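Redum Councils Welcome New Shade and Rest Plan for Open Footpaths

2024-10-04
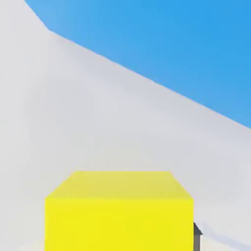
The town of Redum and its neighbour Clivden have today released a joint plan to bring more shade to the footpaths, bus stops and school gates of the district. The plan is named Cool Walks, and it will run until 2038. Many residents have told us that a short walk to the shops becomes very tiring in the warm months. On a day with a clear blue sky and no cloud in it, pale ground gives the eye no place to rest, and a person who waits for a bus must simply stand and bear it. Cool Walks is made for that person.

In the first stage, 223 trees will be planted along the main walking routes between Redum station and the Clivden library. The species were selected by the parks office together with local growers. They are hardy, they do not drop heavy fruit on the path, and they need little water after the second year. Where the ground is too narrow for roots, the councils will put up shade sails of a neutral colour.

The plan also includes 25 new benches with backs and armrests. Older residents asked for the armrests in particular, as it is difficult to rise from a low seat without them. Each bench will be placed where there is already shade, or where a tree is to be planted beside it.

"I have walked the Clivden road for many years and I know each place where one wishes to sit down," said Nhyira Dramani, manager of the Cool Walks program. "We began from this wish. A tree needs time to grow, and for this reason we have chosen to do the benches and the sails first - people should feel some difference already in the coming summer."

The works will be carried out by Gebreyes Landscapes, a family firm with its nursery in the Drernus valley. The firm has grown trees for both councils before and will look after the young plants for their first two summers, including the watering. Any tree that fails in this period will be replaced by the firm at no cost to ratepayers.

Residents in 14 streets will receive a letter before the works start in their street. The letter will give the working hours and a telephone number for questions. Driveways will stay open, and if a footpath must be closed there will be a marked way around it. Owners of corner shops who wish to have a sail over their footpath may apply through the council office - the form is one page and there is no fee.

Schools are invited to take part as well. A class may adopt a tree near its school, choose a name for it and measure its height once each year. The councils will keep these measurements and show them on a wall of the Clivden library.

The draft map of the routes was on display in June, and several changes were made after comments from the public. The longest of them is the extension of the eastern route to the Drernus Road medical centre, which was not in the first draft. Copies of the final map can be collected from the front counter of either council, and in large print on request.

Media contact: Nhyira Dramani, Cool Walks program, Redum Council office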